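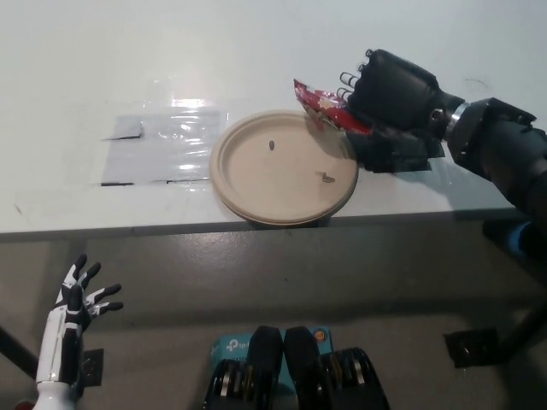 Vilja Valtonen

News > Lab Notes > May
2 min read

The tabletop work at Wenthorpe has moved on to snack bags. For the Adenik learning system we need examples of a robot tipping small food out of a bag and onto a plate, and the set now stands at 275 episodes. The target for this task is 300, so we should close it out soon and hand the files over to the Hlongwane group for training.

Each episode is one attempt, start to finish. The operator drives the right arm, brings the bag over the paper plate, tips it and takes it away again. The left hand stays raised and open off to the side. We keep the plate near the front edge of the table and leave the taped plastic film where it is, so that old and new episodes can be compared.

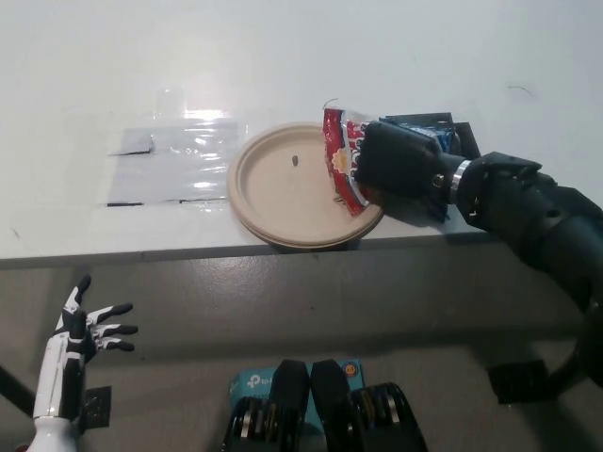

Red bag at the rim of the plate, with one small dark piece near the middle.

Bags are harder than the cups we used in the spring. They crumple, and the opening ends up in a different place every time the fingers close. A system that has only seen neat grips does badly with this, so we have asked operators to keep going when the bag folds over - those episodes are kept and labeled, 92 of them so far.
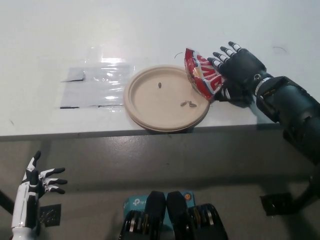
Labeling takes longer than recording. Every episode gets a start mark, an end mark and a note on what landed on the plate. Pieces this small are easy to miss on a tan surface, and a second person now checks the notes before anything goes into Nitia, our storage system. Eight episodes were sent back last week for wrong end marks and have been fixed.

Anyone who wants to try a shift as an operator can sign up on the sheet by the door. Training takes an afternoon.

8 shares | 0 comments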